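Jillstead Loft Bed with Lower Berth
Item 491, mint green

The Jillstead is a two-level bed for children's rooms and guest rooms. The upper frame has curved side rails that run down on both sides and carry the load to the floor. The top crossbar is drilled with rows of small screw holes, so the guard panels can be set at the height the room needs. Two slender metal bars run back from the crossbar toward the wall. They take light items only — a pouch, a reading lamp, a clip-on shelf.

The lower berth accepts a standard mattress 900 mm wide. Mattress thickness on this level should not exceed 11 cm if the front bed rail is to remain effective. The rail is supplied in pale lavender.
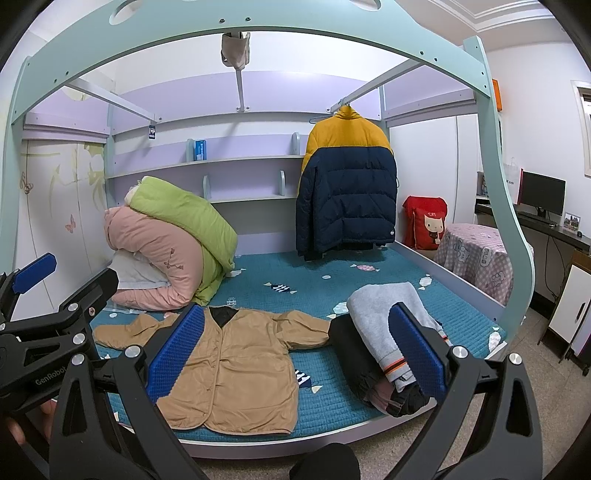
Keltau Home, Children's Furniture Department

The lower level also serves as a flat surface for sorting and folding clothes. A jacket can be laid open with the sleeves out to the sides and still leave room for a pair of sweatpants next to it. Rolled comforters and blankets stack at the back against the wall.

Mattress pads are sold separately. The teal-blue quilted pad with white candy shapes and a fish motif fits the lower berth.

Assembly requires two people and a hex key (included). Tighten the side rail bolts by hand first, square the frame, then tighten fully. Check all bolts again after one month of use. Wipe painted parts with a damp cloth; do not use solvents or abrasive pads.

Clearance between the upper mattress base and the lower one is 800 mm. The upper level is not suitable for children under six.

Spare screws, caps and replacement rails can be ordered by item number. For technical questions, contact Nkrumah Aidoo, product support.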